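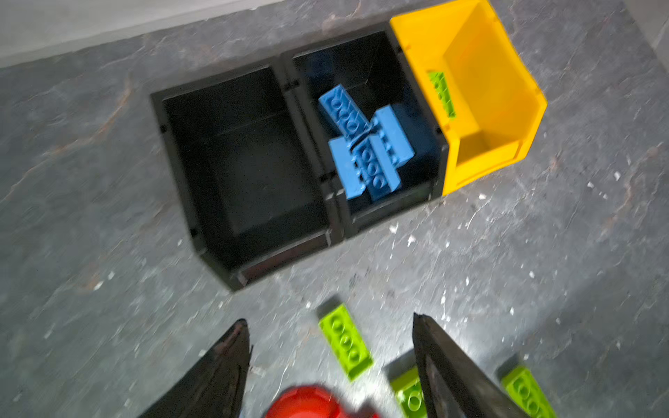 Workshop > Storage > Conversations

Last updated: February

Sorting bricks with Brândușa Pascu

Brândușa Pascu owns more building bricks than she has shelves for, and she is delighted about it. She runs the toy library at Jundon, a small community workshop where families borrow sets for a couple of weeks and bring them back in whatever state they like. Getting all those pieces back where they belong is her favorite part of the job.

"People feel sorry for me when they see the tubs come in," she says. "I tell them, please, this is the good bit! Put the radio on, tip it all out and start with the blues."

Why the blues? "They stand out. I can spot a blue brick against a dark surface from across the room, and then I've already got a handful and I feel like I'm winning."

She is a great believer in open-fronted bins, the kind mechanics use for screws and washers. Hers came from Skalletti, bought secondhand, and she talks about them the way other people talk about a good kitchen knife. A sloped front lip means a child can see what's inside and reach in without tipping anything over. Black bins are fine for bright bricks, she says, and a yellow one makes a great home for green.

"Lime green in a yellow bin, it's so cheerful. Dark gray in a black bin, forget it. You'll be in there with a flashlight."

She sorts by color first and by size only if there's time. Plenty of collectors do it the other way around, and she has heard all the arguments. Her friend Telmo Collado sorts strictly by shape and keeps his bricks in old Gostosik cookie tins. "Telmo can find any piece in ten seconds," she says. "But he's fifty and he sorts alone. I have six-year-olds. A six-year-old knows what blue is."

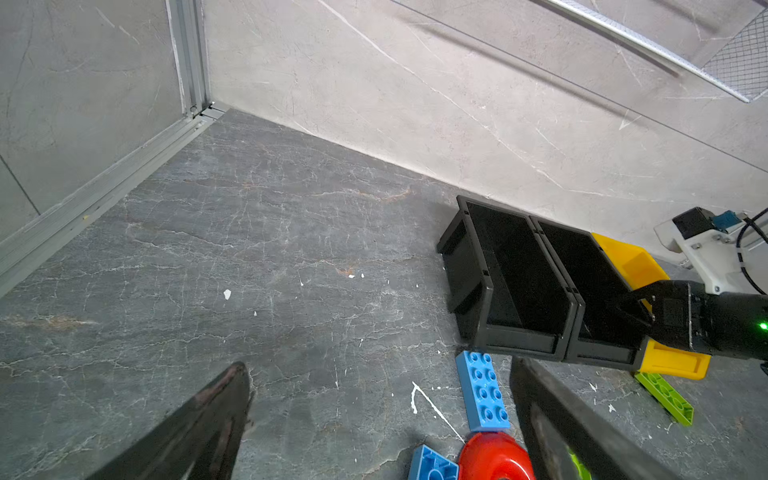

The bins move around a lot, too. Pascu likes two of them side by side with the loose bricks out in front, so that whoever is sorting only has to push a piece forward and drop it in. She used to line up a long row along the back of the table, until she noticed that everyone filled the nearest bin and ignored the rest.

"Two is plenty to start with. When one's full you swap it. Kids love the swapping – they fight over who gets to carry it."

A medium set at Jundon has 206 pieces, and a group of four children can put one away in 55 minutes if there are snacks at the end. Pascu doesn't push for faster. Half the fun, she says, is that somebody always stops to build a thing, and then the thing has to be admired before it can come apart.

What about the missing pieces? She laughs. There is a jar by the door for strays, and borrowers drop things into it months later, often with a note. One family returned a single eight-stud brick in an envelope, wrapped in tissue.

"I put it straight in with the others. It was blue, so I knew exactly where it went."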